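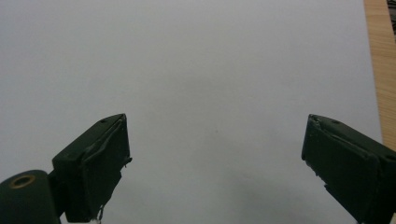 Attachment 1: large white sheet on a wood surface. Small gray speck near the center, a little to the right.

Ticket subject: Gray specks on blank sheets
Product: Stasari sheet printer, flat tray
Paper: Batov white, large sheet, 90 gsm
Customer: Mamani Print Room, Tavomham
Opened: March 18, 2021
Priority: Normal
Status: Closed

Original report from customer

We are getting a small gray speck on our large white sheets. It is very small. On a page with a lot of printing you would never find it. We do drawing paper and plain certificates, so most of our sheets have big open areas and people do find it.

The one attached has nothing printed on it. Everything else on the sheet is plain white and the speck is the only mark I can find.

The paper came in February, in a delivery of 3,000 sheets. I did not see any specks on the paper we had before that, but I was not looking for them either. We have a certificate job to get out and I would like to know if this is the paper or the printer before I open more of it.

What I have tried so far:
Wiped down the table with a dry cloth.
Ran the short cleaning cycle from the menu.
Turned the printer off overnight.
No change from any of that.

Reply from support

Thank you for the attachment. A few things to check before we send any parts.

1. Did the sheet in the attachment go through the printer, or did it come straight out of the package?
2. Does the speck brush off, smear, or stay put? Try a soft dry brush first, then a clean white eraser. Please don't use a damp cloth on this paper.
3. Is the speck in the same place on every sheet that has one?
4. Can you feel it with a fingertip?

For number 3, it helps to put a light pencil mark in one corner of each sheet before it goes in the tray, always the same corner. Then you can stack the sheets the same way up afterward and compare. A sheet with no printing on it is very easy to turn around by accident.

Reply from customer

1. It went through. I sent it through as a blank job.
2. Brush does nothing. The eraser lifts some of it but leaves a faint gray spot. No smear.
3. I can't say yet. I had not been marking corners and the sheets were all shuffled together on the table. Will redo it.
4. Can't feel anything.

The printer is on the latest update, in case you were going to ask. It was also moved to a different wall in January, but it ran fine after that as far as I know.

Reply from support

Please do this test with one package of the paper. It should not take long.

Step A. Wash and dry your hands. Take 14 sheets off the top of the package, mark the corners, and lay them out one at a time under a good light. Look at both sides. Do not put them in the printer yet. Tilt each sheet a little as you look, as the light across a big white sheet is often uneven and a small mark is hard to see where it gets dark.

Step B. Put the same sheets in the flat tray, marked corner at the back left, and run them as a blank job. Take them off the output shelf as they come and keep them in order.

Step C. Look again, both sides. Circle every speck in pencil.

Step D. Send us the distance from the marked corner to each speck, plus which side it is on.

Reply from customer

Done. Results:

Step A: one sheet had a tiny fiber stuck on it, which came off with the brush. No gray specks on either side of any sheet.

Step C: specks on most of the sheets, all on the top side. Nothing on the underside at all. They line up along the feed direction -- if I stack the sheets with the marked corners together, the specks fall in one narrow line from front to back, but at different points along it. Some are closer to the middle and some are down toward the edge. A couple of sheets came out with none.

So it looks like it isn't the paper. I have stopped blaming Batov and opened the next package.

Reply from support

Agreed, the paper is fine. A line of specks along the feed direction, top side only, with different start points, fits a dirty roller. On this printer the usual one is the small idler roller above the tray. It only turns when a sheet drags it, so it stops in a different position each time. The short cleaning cycle does not reach it.

To clean it:

Turn the printer off and unplug it.
Pull the flat tray all the way out and set it aside.
Open the top cover. The idlers are the two small rubber rollers on the thin bar at the front.
Turn each one slowly by hand and look for a dark spot or a shiny patch.
Wipe with a lint-free cloth and a little water. No alcohol on these, it hardens the rubber.
Leave the cover open until the rubber is dry -- give it 2 hours.
Put the tray back, plug in, and run some scrap sheets through before you use good paper.

Reply from customer

Found it. The roller on the right has a small dark spot, hard, like dried glue. It did not come off with the first wipe. I held the damp cloth on it for a while and then it rubbed off in bits. There was some of the same stuff on the bar next to the roller, so I cleaned that as well.

I think it is from labels. We ran a sheet of labels through in January and one peeled up at the corner. It got pulled out and we went on with the day, and I had forgotten about it until I saw the spot.

Left it open to dry as you said. Scrap sheets came out clean on the top side. I then ran another set of marked blanks and went over them under the desk lamp. No gray specks.

Is there anything I can do with the marked sheets? The eraser still leaves a faint spot.

Reply from support

Good to hear. There isn't a fix for the marked sheets that we would recommend. The residue gets pressed into the surface and more rubbing will rough it up. Use them for test prints or cut them down.

For labels, please use the rear slot, where the sheet does not pass under the idlers.

Reply from customer

Did not know about the rear slot for labels. I put a note on the lid. The specked sheets are going in the cut-down pile and the certificates are printing now. Please close this.

Closed by support
Cause: adhesive residue on right idler roller
Parts sent: none
Paper claim: none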